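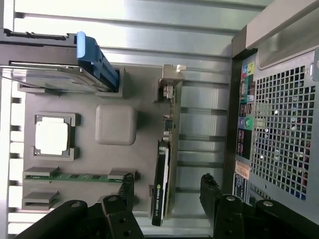 Minja Teardown Cell

Bench automation for computer refurbishing and parts recovery

Minja is a single-arm work cell for shops that take in used desktop computers and workstations. It pulls memory, expansion cards and drives from opened towers and sets them in sorted trays. A person opens the case, lays the tower on the bench, and starts the job. The arm does the repeat work after that.

The cell is made by Drirkow and sold with installation and two days of on-site training.

What it does

Minja works on towers laid flat with the side panel off. The small camera at the wrist looks over the inside of the case and finds the parts on the job list. The operator sees the list on the screen and can strike any item before the arm moves.

Standard jobs:
Memory modules
Graphics and other expansion cards, once the bracket screw is out
Drives in clip-in caddies
Loose cables moved aside and held

Left to the operator:
Opening and closing the case
Screws of any kind
Processors and coolers
Power supplies
Anything swollen, cracked, burned or leaking

If the gripper meets more resistance than the limit set for that part, it lets go, backs out and turns on the amber light. The usual reason is a card latch that has not been pressed all the way down. Free the latch by hand and press Resume.

What changes for the people on the bench

Most shops that buy a Minja do so because of hands and wrists. Pulling parts all day means pinching small clips and reaching into sharp sheet metal. With the cell in place, one technician usually looks after two arms, and the job becomes preparing cases, checking parts and dealing with stops.

That is a different day, and it takes some getting used to. Expect the first few weeks to be slower than hand work. Technicians who are quick by hand will find the arm slow, and they are right for any single computer. The gain shows over a full shift.

The Ellbridge plant of Feltedach, a workstation refurbisher, has run the cell since June. Its bench lead, Maureen Catterall, kept the log for the first stretch: 3638 towers through the cell, 208 of them stopped at least once for an operator.

"We had people worried it was there to replace them, and we had people who couldn't wait to stop pulling memory," she says. "I moved everybody through it in turns so it didn't belong to one person. The testing bench had been short of help for a long time, so that's where the extra hours went. The part I'd do over is the trays. We put them on the wrong side and spent a month reaching across."

Feltedach also asked for a quieter stop alarm. The volume can now be set at the screen – older cells get this with the current software update.

Working next to the arm

The arm slows when someone steps inside the marked floor zone and halts if the light curtain at the front is broken. It stays halted until the operator steps back and presses Resume. There is a stop button on each side of the bench. Keep hands out of the case while the green light is on, even if the arm looks still, as it may be waiting on the camera.

Every operator gets a personal log-in. Supervisors can see counts by cell and by shift. Counts by person are turned off when we ship, and we suggest talking with your staff before turning them on.

Specifications

Arms per cell: 1
Gripper: two-finger, jointed, with textured replaceable tips
Bench height: 854 mm, fixed (adjustable legs on request)
Case position: flat, open side up
Power: standard wall outlet, grounded
Static protection: grounded mat and wrist strap point included

In the box

Arm, gripper and wrist camera
Bench with grounded mat
Control screen and stand
Light curtain and floor marking tape
Four sorting trays
One spare set of gripper tips

Care

Wipe the camera window at the start of each shift with a dry lint-free cloth. Blow dust out of the towers before they reach the bench – dust on the window is the most common cause of missed parts. Look at the gripper tips weekly and change them when the texture has worn smooth. Tips are sold in pairs.

Ordering

Cells are built to order. Send us a list of the computer models you handle most and we will tell you which ones already have job files. New models can be added on site by a trained operator.

Page updated Apr 5, 2021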